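**Worbridge reports bench results on robotic disassembly of desktop computers**

December 8, 2022. Worbridge, which refurbishes office computers and trains robot arms to help with the work, today released results from its Derance project. The project asks how much of a repair technician's bench routine a machine can handle with ordinary tools and unmodified computers. The short answer is some of it, slowly.

Derance uses a single arm with a two-finger gripper and a wrist camera. The test routine covers 10 tasks taken from the company's own work orders, including opening a memory latch, moving a loose cable out of the way, and raising and lowering the lever on a processor socket. Each task was scored as complete, complete with help, or failed. A run in which a technician touched the machine for any reason was not scored as complete.
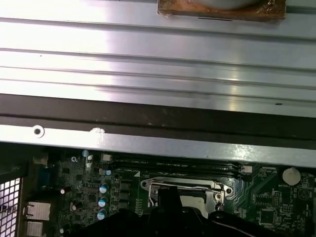
Over the trial period, which began in March, the arm made 1,924 scored attempts. Results differed sharply by task. Memory latches were the most reliable. Cables were the least reliable, and the team does not expect that to change with the present gripper.

"A latch is in the same place on every board of the same model," said Omolara Fashola, who leads the project. "A cable is wherever the last person left it. People push it aside without looking. The arm has to find it, decide which part to hold, and then keep track of it while it moves."

Socket levers fell between the two. The lever must be pressed down and moved sideways before it will rise, and the room for a gripper finger is small. Shiny metal also causes trouble. Glare from case panels and brackets can hide an edge the software needs, and small changes in bench lighting affected the results more than the team had planned for.
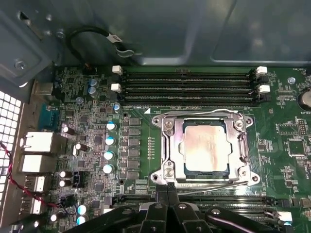

The arm is also slower than a person. A trained technician at Worbridge finishes the full routine in 2 minutes. The arm's best complete run took 40 minutes, much of it spent stopping to take a new reading of the work before each contact.

"At that speed it does not belong on a paying job," said Maximiliano Mateos, head of shop operations. "I would use it today for latches on a large batch of identical machines, with someone nearby. I would not leave it alone with a processor."

Worbridge has no date for shop-floor use and is not taking orders. The next phase will test a narrower finger, designed by Fulgencio Pacheco, and a second lighting setup. Cable handling will be scored separately.

A written summary of the test method, including the scoring rules and the list of failed runs, is available on request.

**Press contact:** Rosalía Iglesias, Worbridge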